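I only went to the Mekard open day for the free coffee, and I'd like that on the record. My sister-in-law had two tickets and a cold, so there I was, number 14 in a line of people who all seemed to know what torque was.

They'd named the thing Plarkus. Two arms, one table, and a young man with a microphone telling us it had practiced on 145 shirts since November. "Give it 7 minutes," he said, and the whole room went church-quiet.
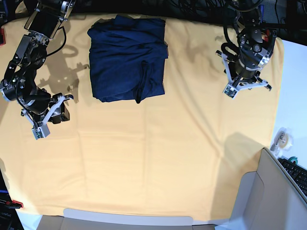 I fold a shirt in four seconds, badly – my mother would have cried. But I found myself leaning forward with everybody else, holding my breath over somebody's laundry! The woman beside me was whispering "come on, sweetheart" and I'm fairly sure she meant the left arm.

My coffee went cold. I stayed for the second demonstration, and then I asked the young man if they did fitted sheets.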